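**Is the Junora open day any good for someone who doesn't code?**

Perrine Vidal
They're running another open day at the Drekham building in January and I've got a place. I work in a warehouse office and know nothing about robots. Is it a proper demonstration or mostly slides? Can you have a go yourself?

delorme37
went last time, fine. bring a jumper

Bako
Mostly demonstration. There were 20 of us, split into two groups, and the talk beforehand was short. Then you go up to the room where they work, which is an ordinary office with desks and a workbench, so don't expect a factory hall. They show the hand-held gripper first – two fingers with magenta ribbed pads on the inside – and you can ask to try it.
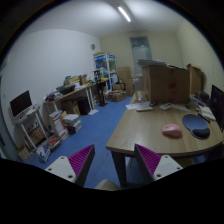 You get 8 minutes each, which goes quickly. No coding came up in my group. Mind the stacks of books on the floor by the workbench if you've got a big bag. Parking is at the back and was full by 2, so I'd take the bus.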